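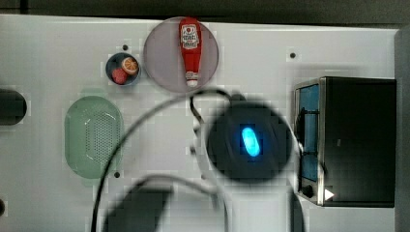 Figure 1. Tabletop used at the Harkiscombe open day, seen from above, with the plate, bowl, colander basket and toaster oven.

A visitor to the Harkiscombe open day objected that a demonstration proves very little, as the people giving it choose the task, the objects and the moment at which the public is let in. The remark was entered on a comment card and is treated here as a fair statement of the problem that this section addresses.

4.2 Conduct of the public sessions

The open day was held on May 22, 2025, in the teaching hall at Harkiscombe. Visitors were admitted in groups of 16, and each group remained at the table for one full session. The objects were of the kind found in a home kitchen, including a ketchup bottle and pieces of toy fruit (Figure 1). The toaster oven stood on the same tabletop as the smaller items, so that the arm had to work beside a large fixed object as well as among light ones.

In response to the objection above, the choice of task was given to the visitors. Each group drew a card naming one object and one place to put it. Staff from the Tredham laboratory set the objects back between attempts and did not otherwise touch the table. An attempt was ended after four minutes, whether or not the object had been placed. Failed attempts were left in full view and were recorded in the same log as the others.

The same procedure had been tried the previous October at Mirkilville, on a smaller scale and with two tables in use at once. Visitors there tended to drift from one table to the other, and few saw an attempt from start to finish. A single table was therefore used at Harkiscombe. The Lakatos planning software was the same at both sites, and its settings were not changed during the day.

Comment cards were collected at the exit. They were read by two members of staff working separately, and cards on which the readings differed were set aside for the analysis in Section 4.3.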